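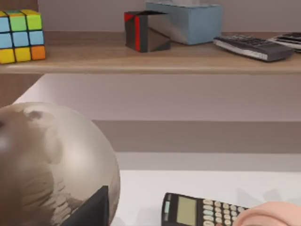 Office and Accounts Assistant (part time)

Fludden Seeds, Trarkdale

Fludden is a small mail-order company for vegetable and herb seeds. We sell to home gardeners, to school gardens and to a few market growers. The company started in the garage of the Doležal family and still today a part of our beans comes from their original lines. We are now looking for a person who will take over the daily paperwork of the office, so that our growers can stay in the field and our packing room does not have to answer the telephone.

The position is part time, four days in a week. It is permanent after a trial period of two months. You would work with Dineo Pretorius, who manages the office, and you would report to her.

About the work

In our business the year does not begin in January. The new catalog goes to the printer in the fall, the orders come mostly between the first cold days and the last frost, and in summer we are occupied with harvest, cleaning and testing. The office work follows this rhythm. In the high season you will mostly enter orders, check payments and write to customers whose variety is sold out. In the low season there is time for the things which were left lying, for example the contracts with our growers and the annual stock count.

We work with nearly 70 contract growers. Most of them are small, some have only one field and one crop for us. They send the seed with a delivery note, and the delivery note is very often written by hand, sometimes in the rain. To read these notes correctly and to pay these people on time is perhaps the most important part of the position. A wrong lot number can follow us for the whole season.

Your tasks

Enter the orders which arrive by letter and telephone into our order system, Grudasano. The orders from the website come in by themselves but must be looked over, mainly the addresses.

Compare the incoming payments with the invoices and send friendly reminders where it is necessary.

Check the delivery notes of the growers against the weight slips from the cleaning room and prepare the payments. Gert Naidoo, who is responsible for cleaning and storage, will show you how the slips are made.

Keep the germination records in order. The tests themselves are done by Nomvula Zulu. You would receive her results, enter them by lot, and inform the packing room if a lot may not be sold.

Answer the telephone in the morning hours. Customers ask about delivery, but they also ask why their carrots have legs. You do not have to know the answer from the first day, and you may always take a number and call back.

Order office supplies, envelopes, labels and printed seed packets.

Help with the mailing of the catalog. In this one week everybody in the company helps, also the people who believe they are too busy.

What you should bring

You have some experience with invoices and simple bookkeeping. A formal training is welcome, but we have also had good colleagues who learned it in a family business or in a club.

You write clear and polite English. A second language is a help to us, as several of our growers prefer to speak another one.

You are exact with numbers and names. Many of our varieties have names which differ by only one word, and the customer who wanted the climbing bean will not be happy with the bush bean.

You can work with a spreadsheet without fear. Grudasano is not difficult but it is old, and it does not forgive a wrong entry very easily. We will train you in it.

You can say it when you have made a mistake. All of us have sent the wrong packet at some time.

A driver's license is useful but is not required. The bus from the center of Trarkdale stops by our gate.

What is not required: you do not have to be a gardener. Our last office assistant had no garden and no wish for one, and she was excellent.

What we offer

A permanent contract after the trial period, with paid vacation. Please understand that longer vacations should be taken outside of the high season. Short absences are always possible to discuss.

The pay depends on your experience and will be named openly in the first conversation. We do not ask what you have earned before.

Working hours which can be fitted to school or family. The telephone hours in the morning are fixed, the rest we can plan together. In the low season one of the four days can be worked from home.

Seeds for your own use at no cost, and in summer a share of the vegetables from the trial beds. When the zucchini are ripe it is expected that you take some with you.

A proper introduction. You will spend your first days in the cleaning room and the packing room before you begin in the office, so that the words on the paper have a meaning for you.

The workplace

The office is on the upper floor above the packing room. It is reached by a staircase, and at present there is unfortunately no elevator. If stairs are a difficulty for you, please write to us anyway. We have a room on the ground floor which could be prepared as an office, and we would like to speak about it before you decide against applying.

You will have your own desk, with an office chair and a cabinet with a drawer beside it. We still calculate many small things by hand on a calculator, as Dineo does not like to open a spreadsheet for three numbers, but you are free to do it in your own way.

It can be dusty downstairs when beans or grains are being cleaned. Upstairs there is little dust, but persons with a strong allergy should tell us, and we will look at it together. From the packing room you will hear the filling machine. After a week most people do not notice it.

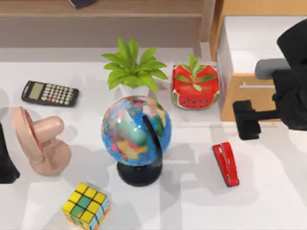 Who we are

Fludden has a small team and everyone has more than one duty. Nosipho Modise leads the company and chooses the varieties. Lutz Hinrichs takes care of the trial beds and visits the growers, and between spring and fall you will see him in the office mostly when he is looking for his reading glasses. Gert and Nomvula you have met already in the list of tasks.

We eat lunch together when it is possible. There is a kitchen with a good stove, and in harvest time someone usually cooks for all. This is an offer and not a duty, and if you prefer to have your break in quiet, it is understood.

We speak English with each other. For several of us it is not the first language, and we are used to asking again when something was not clear.

A word about our seeds

Perhaps it is good to know what you would be working for. We sell only open-pollinated varieties, this means that a gardener can save the seed from the plants and sow it again. For a seed company this is a strange business, because a good customer may need to buy from us only once. Still they come back, often for another variety, and they write to us how it went. A part of your mail will be such letters. Please do not throw them away. Lutz collects the observations by variety and region, and some of our catalog texts were corrected because of them.

We are not a large company and we do not plan to become one soon. What we would like is to pay our growers better and to make fewer errors in the high season. The position is meant to help with both.

How to apply

Please send us a short letter and a résumé. The letter should not be longer than one page. Tell us what office work you have done, what part of it you like, and when you could begin. A photograph is not needed and we ask you to leave it out. Certificates you can bring to the conversation.

You can send the application by e-mail or by post, or you can put it in the mailbox at our gate. Applications must reach us by 30 Aug 2026. Please write "Office and Accounts" on the envelope or in the subject line, as in the same weeks we also receive letters from seasonal helpers.

Each applicant will receive an answer, also when it is a negative one. The first conversation takes place by telephone with Dineo and needs 15 minutes. After this we invite a few persons to Trarkdale for half a day. You will see the rooms, meet the team and do a small practical task with real delivery notes. The half day is paid, and we refund the cost of the bus or train.

Questions before applying

If something is not clear, please call the office in the morning and ask for Dineo Pretorius. In the afternoon the telephone is often not answered, but you can leave a message and she will call back on the next working day. Questions about the contract or about the ground floor room can also go directly to Nosipho Modise.

If you know someone for whom this position could be right, we are thankful when you pass it on.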